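Flason Wrestling

Flason Wrestling is an independent professional wrestling promotion based in the harbour town of Gotov. It grew out of a Saturday training class and ran its first public card in the old Tamura Hall, a draughty but much-loved building with room for 400 people, provided that nobody minds sharing a bench. The company is best known for its tag team matches and for the long, winding storylines that its regulars follow from one month to the next.

Shows are held every fortnight for most of the year, with a break in the summer while the hall is used for dancing. A usual evening has six or seven bouts, the last of them for the Flason Open title, which may be challenged for by any wrestler, man or woman, of any weight. The belt must be defended at least once every 52 days – an odd rule, carried over from the training class, and one that supporters are rather fond of.

The biggest night is the Nemell Cup, held each March over a single long evening. Eight teams enter, each match has a limit of 15 minutes, and a draw sends both sides home. The final has twice been moved to the Nemell Arena, where it drew a crowd of 2000, still the largest in the company's history. 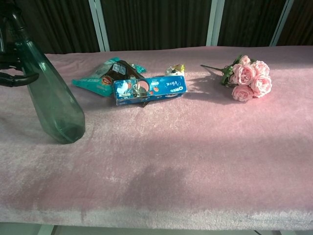 One reader of the fan newsletter Gotov Ringside wrote that the Cup had lost something in the bigger building, and that a final ought to be close enough for you to hear the wrestlers talking to each other. Others have welcomed the move, pointing out that tickets for the hall were always hard to come by.

The promotion has had its share of rival groups too, among them the Lamplighters, a gang of masked villains who held every title for the better part of a year. Their break-up, when it came, was spread over five shows and ended in a cage match that is still talked about very warmly in the town. Two of the former members now wrestle as a team under plain black masks, and they remain favourites to enter the next Cup.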